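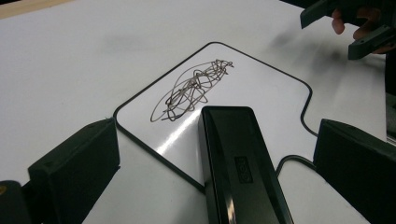

A webhook is an HTTP request which another service sends to your application when something has happened on its side. In the first weeks of the course we always called the other service ourselves and waited for the answer. Now the direction is changed, and your application has to be ready at any moment. It helps to think about the shape of the contact between two programs. The white board with the dark border has the outline of a jigsaw piece: along one side the border runs nearly straight, and on the other side it bends inward in an S curve. The interface of a service is similar in this respect. Some parts are simple and you can connect to them without much thought, and some parts have a form that you must follow exactly, or the two pieces will not join. For webhooks the parts with a difficult form are the signature, the time limit and the repeated delivery. These notes treat them in this order, after a short look at the basic case.

Search course pages
Search
All weeks

Notes for week 9: Receiving webhooks
Last changed 17/06/2021

1. Polling and pushing

Our course project Zarna is a small shop. When a customer pays, the payment is made on the pages of the payment service Domon. Zarna must learn afterwards if the payment was accepted.

The first solution is polling. Zarna asks Domon again and again: is order 1524 paid? This is easy to write and easy to understand, and for a small number of orders it is not a bad solution. But most of the answers are "not yet", and every question costs a request. If you ask seldom, the customer waits. If you ask often, you will probably meet the request limit of the service.

The second solution is pushing. You register a URL at Domon, and Domon sends a POST request to this URL when the state of a payment changes. In our project the body looks so:

{
 "event_id": "ev_77",
 "type": "payment.accepted",
 "order": 1524,
 "currency": "EUR"
}

Please notice that the amount is not in the body. Many services send only a small message, and the details must be fetched with a normal API call. One can see this as a disadvantage, but there is a good side. The detail you fetch is the present state, and the message may be old when it arrives.

2. The smallest receiver

In the lab the application listens on port 4000. The route is /hooks/domon and it accepts only POST. Written in pseudocode, the smallest receiver is:

on POST /hooks/domon
 body = read raw request body
 event = parse json (body)
 order = find order (event.order)
 order.state = "paid"
 save order
 answer 200

It works in the demonstration and it has at least four faults. Before you read further, try to find them on your own. Write them on paper, we will compare in the exercise class.

Students also ask how Domon can reach a laptop in the lab. It can't, the laptop has no public address. For the lab we use the small sender script from the course folder, which plays the role of Domon and sends to localhost. For the final project you deploy to Costorov, and there you receive a public address with HTTPS. Do not register an address with plain HTTP. The body would travel in readable form and anyone on the way could read it or change it.

3. Who is sending?

The address of your receiver is public. Every person who knows it, or guesses it, can send a POST with "payment.accepted" in the body and get goods without paying. Hiding the URL is a weak protection: addresses appear in log files, in screenshots and in old e-mails.

The usual protection is a signature. You and the service share a secret. The service computes an HMAC over the body with this secret and puts the result in a header. You do the same computation and compare.

on POST /hooks/domon
 body = read raw request body
 given = header "X-Domon-Signature"
 expected = hmac_sha256 (secret, body)
 if not safe_compare (given, expected)
 answer 401 and stop

Three remarks to this piece of code.

Use the raw body. If your framework parses the JSON and you write it again as text, a space or the order of the keys can be different, and the signature will be wrong. This is the most frequent mistake in the exercise. The student sees that the secret is right and the algorithm is right, and still every request is rejected. In some frameworks you must turn off the automatic parsing for this one route.

Use the safe comparison from your library. A normal comparison of strings stops at the first different character, so the time it needs tells something about how many characters were right. To use this difference over a network is hard, but the safe function costs you nothing.

Keep the secret out of the source code. We spoke about configuration in week 4 and I don't repeat it. If a secret was once in the repository, it must be replaced, also when you have deleted the line later. The old version is still in the history.

A correct signature says that the message was made by someone with the secret. It doesn't say when. A person who has caught an old valid request can send it a second time. For this reason many services put a timestamp into the signed text, and the receiver rejects messages which are too old. Our sender script has this as an option – turn it on when the simple version runs.

4. The time limit

The sender does not wait forever. In our lab the sender script closes the connection after 2000 milliseconds and counts the delivery as failed. Real services have other limits, please read their documentation and do not take my number.

Consider what Zarna does after a payment. It changes the order, sends an e-mail to the customer, makes the invoice as PDF and tells the shipping service Fukuda that a parcel is ready. If all of this happens inside the request, the answer depends on the slowest of these. On a day when the mail server is slow, Domon believes that your receiver is broken, even if the order was saved correctly.

The better structure is to divide the work:

receive: check the signature, store the event, answer 200
work: take stored events one after another and do the real job

The first part should be short and boring. It writes one row into a table and finishes. The second part is a separate process, and it can take as much time as it needs. For a project of our size a table in the database is sufficient as a queue. You don't need to install a special program for this, and you will not get extra points if you do.

Answer 200 only after the row is saved. When you answer first and save after, there is a short moment where a crash loses the event, and the sender will not send it again.

5. The same event two times

If the sender gets no answer, it tries again. Suppose your receiver saved the event and then the network broke before the answer arrived. From the side of Domon this looks the same as if your machine was off. It will send ev_77 again, and it is right to do so. Delivery is then "at least once", and you must expect duplicates.

The receiver should be idempotent, which means: to process the event a second time changes nothing more. Some operations have this property by nature. Setting the state to "paid" two times is harmless. Other operations don't have it. Two e-mails are annoying, and two parcels cost money.

The simple method is a unique index on the column event_id.

try
 insert into events (event_id, body)
on unique violation
 answer 200 and stop

The duplicate also gets 200. Students often answer 409 here with the thought that a duplicate is an error. For the sender every answer outside the 200 group means "try again", so it will send the same event a third and a fourth time.

Do not check with a SELECT before the INSERT and trust the result. Two requests can arrive at nearly the same time, both find nothing, and both insert. The index in the database is the place where this is decided.

6. Wrong order

Events can also come in a different order from how they happened. "payment.refunded" may arrive before "payment.accepted" when the first delivery of the latter has failed. If you simply write the last event into the order, a refunded order becomes paid again. Fetch the present state from Domon at the time of processing, as mentioned in section 1, and use the event only as a signal that something has changed.

7. Exercise for the lab

a) Start Zarna and send one event with the sender script. Check that the order has changed.
b) Add the signature check. Change one character in the body and confirm that you answer 401.
c) Put a pause of three seconds in the receiver and look at the log of the sender. Then move the work to a separate process and repeat.
d) Send ev_77 two times, then two times in parallel. There must be one row in the table.
e) Only for the groups with the Fukuda part: what happens if your worker crashes after it has called Fukuda, but before it marks the event as done? Describe it in half a page. Code is not required.

Hand in the code of a) to d) as one branch. The solution will be discussed in July, together with the questions on week 10.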